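Lista de revisión antes de ocupar un alojamiento de vacaciones con niños

La usamos en las casas y apartamentos que recomendamos en el blog. La primera versión la escribió Glória Cordeiro para los alquileres de Macedo y Melati Nasution la amplió después de una temporada en Estamero. Se hace el día de llegada, con las maletas todavía cerradas, y conviene tener a mano el contrato y el teléfono del propietario.

Marcar: C (correcto), R (requiere arreglo), N (no aplica). Los comentarios son de nuestras últimas visitas.

1. Acceso y entrada

1.1 La dirección coincide con la del contrato. C
1.2 La cerradura abre y cierra desde dentro sin llave. R
Comentario: en Sevuvau la puerta principal solo se abría con llave por los dos lados. Pedimos que dejaran una copia colgada junto al marco, a una altura que alcance un adulto.
1.3 Luz en la escalera y en el rellano. C
1.4 Número de emergencias y dirección completa escritos en un lugar visible. R
Comentario: estaba solo el número de la agencia, que atiende hasta las 20:00.

2. Humo, gas y electricidad

2.1 Detector de humo instalado y probado con el botón. C
2.2 Detector de monóxido si hay caldera o calentador de gas. R
Comentario: Macedo, planta baja. El detector estaba en un cajón y sin pilas. El propietario lo colocó esa misma tarde.
2.3 Llave de paso del gas localizada. C
2.4 Cuadro eléctrico accesible y diferencial probado. C
2.5 Enchufes sin holgura ni marcas de quemado. C
2.6 Extintor con fecha vigente. R
Comentario: caducado en marzo. Lo anotamos y enviamos una foto de la etiqueta.

3. Cocina y comedor

3.1 Fuegos y horno apagados a la llegada, mandos firmes. C
3.2 Cuchillos fuera del alcance de los niños. C
3.3 Productos de limpieza en un armario alto o con cierre. R
Comentario: guardados bajo el fregadero, sin cierre. Los subimos al armario de la escoba.
3.4 Juguetes del alojamiento revisados: sin piezas rotas ni bordes cortantes. C

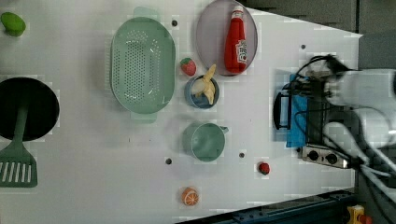
Sartén negra y colador verde de juguete, en las dos fotos. 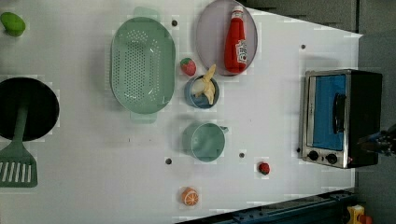 ¿Hay que repetir la revisión si solo se cambia de habitación dentro del mismo edificio?
Basta con repetir los apartados 2, 4 y 5, que dependen de cada habitación. El apartado 1 se puede dar por hecho si la entrada es la misma.

4. Dormitorios

4.1 Ventanas con tope o cierre de seguridad a partir del primer piso. R
Comentario: en el hotel de Basel la ventana del cuarto pequeño abría del todo. Recepción puso un tope en menos de una hora.
4.2 Cordones de persianas y cortinas recogidos en alto. C
4.3 Cuna de viaje: base rígida, laterales bien trabados, colchón ajustado. C
4.4 Literas con barrera en la cama de arriba. N
4.5 Muebles altos fijados a la pared. R
Comentario: la cómoda se movía al abrir dos cajones a la vez - no dejamos a los niños solos en ese cuarto.

5. Baño

5.1 Temperatura del agua caliente. R
Comentario: salía a más de 50 grados. Bajamos el termostato con permiso del propietario y volvimos a medir por la noche.
5.2 Suelo de la ducha con superficie antideslizante. C
5.3 El pestillo se puede abrir desde fuera. C
5.4 Secador lejos de la bañera. C

6. Terraza, jardín y piscina

6.1 Barandilla sin huecos por los que quepa la cabeza de un niño y sin muebles pegados. R
Comentario: había un banco junto a la barandilla. Lo metimos dentro.
6.2 Piscina con valla y puerta que se cierra sola. C
6.3 Distancia a la carretera. C
Comentario: casi 400 metros por un camino de tierra, sin acera. De noche hace falta linterna.
6.4 Barbacoa estable y apartada de setos. N

7. Antes de firmar la entrega

7.1 Fotos de los desperfectos enviadas al propietario el mismo día. C
7.2 Fianza y condiciones de devolución por escrito. R
Comentario: el contrato de Estamero no decía el plazo. Nos lo confirmaron por correo.
7.3 Arreglos pendientes con fecha acordada. C

Pendiente para la próxima visita: volver a probar el detector de Macedo, comprobar si han cambiado el extintor y preguntar en Sevuvau por la cerradura nueva. Revisa Melati Nasution.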